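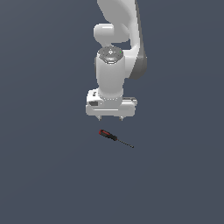

Robot Teaching Lab, Week 4: Picking up a tool by remote control
Instructor: Jummai Olaniyan

Please read this before Friday. In week 3 you moved the real arm by hand. Now you will do the same work in the Zomis simulator, with the hand controller.

The task is one grasp. The screwdriver lies diagonally under the open gripper, and you must take it by the handle and lift it straight up. Do not take it by the shaft. The shaft is thin, and in the simulator it slips easily.

Steps
1. Start the recording first, then move.
2. Turn the wrist until the fingers can close across the handle.
3. Go down slowly. Stop when the fingers are on both sides of the handle.
4. Close, wait a moment, lift.
5. Stop the recording and save it with your group name.

Each group makes 14 demonstrations. Change the angle of the tool a little before each one. If you make a mistake, delete that recording and do it again. Last year we collected 83, and many had long pauses at the beginning, which the robot also learned.

Questions to discuss in your report: Which was easier for you, by hand or by controller? How did you judge the height of the fingers?

The report is two pages. Send it through Gamodik.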